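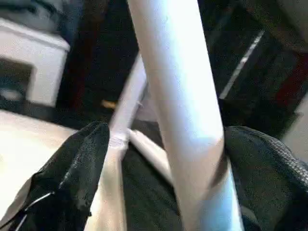
Product note: Nukik finger sleeves, second release

Nukik has started shipping the second version of its fabric finger sleeves for two-finger grippers. We had a set on loan through November and ran it on the Yorath arm in the small bay. Radomir Dimitriou did the mounting and most of the test runs. Elis Jarman kept the log.

The sleeve is a black cover that slides over a standard finger and closes at the base with a clamp ring. The first release used a plain rubber skin, which held boxes well and did poorly on smooth round stock. Poles, rods and tube frames tended to turn in the grip when lifted off center. The new skin is softer and the padding behind it is thicker, so the contact patch on a round part is longer.

We tested with smooth white poles and thinner rods, single and joined by a crosspiece. The log covers 437 grasps. Of these, 51 were recorded as slips, meaning the part rotated or slid enough that the arm had to release and try again. Most of the slips came from grasps near the end of a pole, with the weight hanging to one side. Grasps close to the balance point gave very little trouble at any approach angle.

Joined parts need more care. If a thin rod runs close beside a pole, the open fingers have to clear both, and the sleeves add width. Dimitriou widened the approach gap in the Muson control software and cut the closing speed for these parts. The default profile is too fast for them. Nukik says a slower profile will be in the next software package.

Wear was moderate. The supplier rates a pair for 4,000 cycles, a figure we did not come close to testing. Creases formed in the covers early on and had no effect on grip that we could measure. Lint is a bigger concern, and the covers should be wiped down at the start of each shift. Changing a pair takes one hex key and a few minutes. Check the clamp ring again after the first hour of use, as ours needed a quarter turn.

A pair costs $133 through Sellside, clamp rings included. Rings from the first release do not fit.

Morfudd Kemeys has the full log and the modified Muson profile. Requests to borrow the loan set should go to Rhiannon Prothero before it is returned.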